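Saucepan

A saucepan is a deep cooking vessel with vertical or nearly vertical sides, a flat base, and a single long handle. It is used on a cooktop for boiling, simmering, reheating, and making sauces. The name dates from a period when the vessel was reserved mainly for sauces, but the modern saucepan is a general-purpose item and is usually among the first pieces in a household set.

Terminology

Usage of the word differs by region. In American usage a saucepan has one long handle, while a larger vessel with two short loop handles is called a saucepot or stockpot. In British usage the word covers most long-handled pots of any depth. French professional usage separates the straight-sided casserole russe from the sauteuse évasée, which has flared sides, and the sautoir, which is low and straight. The last two are normally sold in English-speaking countries as a saucier and a sauté pan.

A milk pan is a small saucepan, often with one or two pouring lips and no lid. A double boiler consists of two nested saucepans, the lower one holding water and the upper one holding the food.

Form and dimensions

The depth of a saucepan is commonly between half of its diameter and slightly more than its diameter. A tall, narrow body exposes less liquid to the air and slows evaporation, which suits boiling and reheating. A wide, shallow body speeds evaporation and is preferred for reductions.

Capacity is stated in quarts in the United States and in liters in most other markets. Manufacturers generally measure capacity to the brim. The working capacity is lower, as boiling liquid needs headspace, and recipes that involve milk, starch, or sugar need more headspace than those that involve water alone.

The rim may be cut straight, rolled outward, or formed into a spout. A rolled rim stiffens the wall and helps liquid leave the pan without running down the outside. Straight-cut rims are simpler to make and seal well against a flat lid, but drip more when poured.

Many saucepans have graduated markings stamped or etched on the inner wall. These are adequate for estimating the volume of water for pasta or rice and are not accurate enough for baking.

Body materials

Stainless steel is the most common material for saucepans sold for home use. It resists corrosion, does not react with acidic foods under ordinary conditions, and tolerates abrasive cleaning. Its thermal conductivity is low compared with that of aluminum or copper, and a thin single-layer steel pan will show hot spots above the burner. The grade usually specified for the interior contains chromium and nickel. A chromium-only grade is often used on the exterior so that the pan will work on an induction cooktop.

Aluminum is light and conducts heat well. Untreated aluminum reacts with acids and alkalis and may discolor pale sauces. Anodizing produces a hard oxide layer that reduces this reaction, and many aluminum saucepans also carry a nonstick coating.

Copper has the highest conductivity of the metals in common kitchen use. Copper saucepans are lined with tin or stainless steel to keep acidic food from contact with the copper. Tin linings wear and soften at high temperatures and must be renewed from time to time. Unlined copper is used for sugar work, where the high sugar content limits reaction with the metal.

Enameled steel and enameled cast iron have a glass coating fused to the metal. The coating is nonreactive but may chip under impact or crack under sudden changes of temperature. Cast iron saucepans hold heat for a long time and respond slowly when the burner is adjusted.

Heat-resistant glass and glass-ceramic saucepans are also made. They conduct heat poorly and are valued mainly because the contents can be seen during cooking.
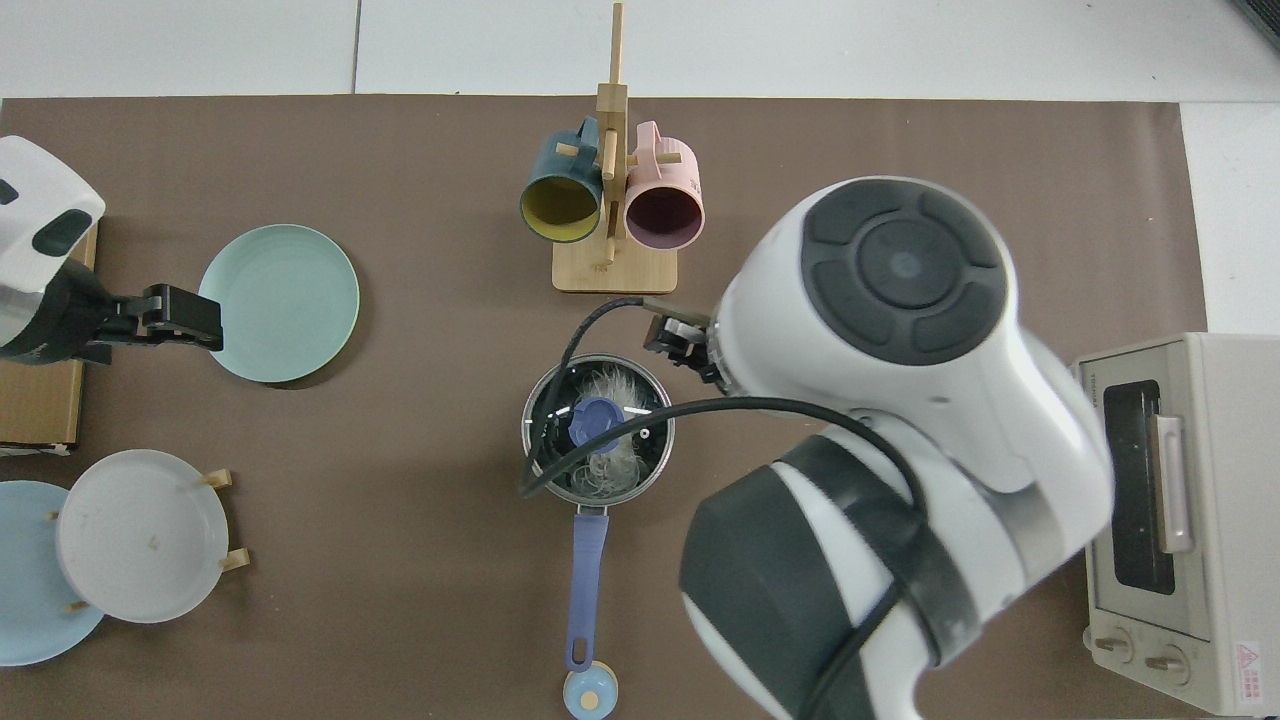
Base construction

A base of a single layer is the least expensive construction and the most prone to warping. Two improved constructions are in general use.

In a disc-bottom pan, a plate of aluminum or copper is bonded to the underside of a steel body and is usually covered by a second, thinner sheet of steel. The disc spreads heat across the base but not up the walls. Where the disc is narrower than the body, a ring of thin metal remains at the edge, and thick sauces may scorch along this ring on a gas burner.

In a fully clad pan, the body is formed from a laminated sheet in which a conductive core runs continuously from the base to the rim. Heating is more even, and the pan is usually more expensive. The number of layers is a poor guide to performance. The total thickness of the conductive core has a greater effect, and this figure is often missing from retail labels.

Bases are commonly made slightly concave when cold. The metal expands during heating and the base becomes flat. A base that is convex when cold will spin on a smooth cooktop and make poor contact with it.

Handles and attachment

Handles are made of metal, phenolic plastic, silicone-covered metal, or wood. Metal handles can be used in an oven but may become too hot to hold. Hollow metal handles, and those with a fork or opening near the body, carry less heat toward the grip. Phenolic handles insulate well and are subject to a maximum oven temperature given by the manufacturer. Wood insulates well but dries and loosens with repeated machine washing.

Three methods of attachment are used. Riveted handles are strong and can be repaired, but the rivet heads inside the pan collect residue. Welded handles leave a smooth interior and depend on the quality of the weld. Screwed handles are found on lower-priced pans and need to be tightened periodically.

The handle affects stability. A small saucepan with a heavy handle may tip when empty, particularly on a gas grate with widely spaced bars. Large saucepans may carry a short helper handle opposite the main one, so that a full pan can be lifted with both hands.

Lids

Lids are made of metal or of tempered glass with a metal rim. A vent is often included in glass lids to release steam. A lid that fits inside the rim returns condensed liquid to the pan, while one that sits over the rim may let it run down the outer wall. Lids with strainer holes along part of the edge allow water to be drained without a colander.

Manufacture

Most metal saucepans are produced by deep drawing, in which a circular blank is pressed through a die by a punch. Deep shapes may require two or more draws, with heating between them to restore ductility. The rim is then trimmed and rolled, the base disc (if any) is bonded by brazing or impact pressing, and the surfaces are polished. Copper saucepans made in small numbers may instead be spun on a lathe or hammered by hand.

Compatibility with cooktops

Gas and electric coil burners accept all common materials. Smooth radiant cooktops require a flat base for efficient transfer. Induction cooktops require a ferromagnetic layer in the base, and a pan made entirely of aluminum, copper, or glass will not heat on them. A magnet that holds firmly to the underside is a usual test of suitability.

The base should be close in diameter to the burner. An oversized gas flame rises along the walls, wastes fuel, and heats the handle. On an induction cooktop, a very small base may fail to trigger the pan detector.

Care

Salt should be added to water after it has warmed, as undissolved salt resting on a stainless steel base can cause pitting. Mineral deposits from hard water appear as a white or chalky film and are removed with diluted vinegar. Blue or rainbow-colored heat tint on stainless steel is a thin oxide layer and does not affect use.

Hot pans should not be placed in cold water. Rapid cooling can warp a single-layer base and may damage enamel. Nonstick interiors should be used with wooden, plastic, or silicone utensils and should not be heated empty.

See also

Double boiler
Frying pan
Saucier
Sauté pan
Stockpot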